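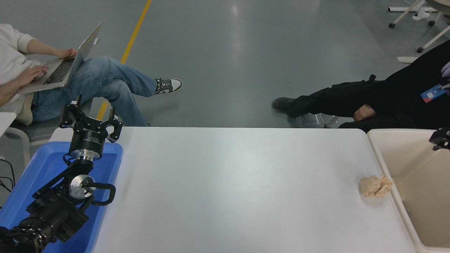 사진: Elisa Gentile

작업대 위에 구겨진 종이인지 휴지인지 모를 뭉치 하나. 저는 이게 제일 무서워요. 하나쯤이야 하고 놔두면 저녁엔 영수증이 붙고, 택배 끈이 붙고, 어느새 가위 놓을 자리도 없더라고요ㅠㅠ 그래서 요즘 제가 쓰는 테이블 정리법을 좀 풀어볼게요.

일단 통은 테이블 끝에 바짝 붙이세요. 저는 오른손잡이라 오른쪽 끝에 크림색 플라스틱 통을 둬요. 예전엔 발밑에 휴지통을 뒀는데 허리 숙이기 귀찮아서 결국 다 테이블에 쌓았거든요. 깊은 통보다 얕고 입구 넓은 게 훨씬 편해요. 대충 밀어 넣어도 들어가고, 안이 훤히 보이니까 실수로 버린 나사도 금방 찾아요(네, 자주 버립니다).

반대쪽에는 파란 트레이를 써요. 여기는 버릴 것 말고 아직 쓸 것만! 색을 다르게 하니까 정신없을 때도 손이 덜 헷갈려요. 처음에 둘 다 흰색으로 샀다가 새 사포를 통째로 버린 적이 있어요. 트레이는 Daner 매장에서 4000원 주고 샀는데 막 쓰기 좋네요. 같이 산 Kositz 칸막이는 솔직히 별로였어요. 자꾸 미끄러져서 지금은 서랍에서 건전지 담는 용도로 전락했습니다.

흰색 무광 상판 쓰시는 분들, 때 타는 거 스트레스죠? 저는 미지근한 물에 주방세제 두 방울 풀어서 극세사 천을 꼭 짠 다음 한 방향으로 닦아요. 매직블록은 살살 쓰셔야 해요. 세게 문지르면 그 부분만 반들반들해져서 오히려 더 티 나요. 연필 자국은 그냥 말랑한 지우개로 먼저 지워보시고요. 볼펜은 소독용 알코올을 면봉에 묻혀서 콕콕 찍어내는데, 안 보이는 구석에 꼭 먼저 테스트해 보세요.

종이는 구기지 말고 접어서 버리면 통이 훨씬 천천히 차요. 알면서도 저는 맨날 구깁니다. 버릇이 무섭죠. 대신 깨끗한 포장지는 몇 장 펴서 트레이 밑에 깔아둬요. 본드나 페인트 쓸 때 한 장씩 빼서 받치면 딱이에요.

바닥 얘기도 잠깐 하자면, 윤기 나는 회색 콘크리트 바닥은 먼지가 은근히 잘 보여요. 빗자루로 쓸면 고운 먼지가 다 날려서 저는 마른 밀대로 먼저 밀고 물걸레질을 해요. 물기가 남으면 미끄러우니까 마른걸레로 한 번 더 훔쳐주시고요.

그리고 통은 꽉 차기 전에 비우세요. 저는 오후 커피 내리는 동안 들고 나가서 비우고 와요. Rūta Vaher 님이 댓글로 통 바닥에 신문지 깔면 톱밥이 안 들러붙는다고 알려주셨는데 해보니까 진짜 좋아요! 다음엔 서랍 칸 나누는 법 올릴게요. 4월 안에는 꼭...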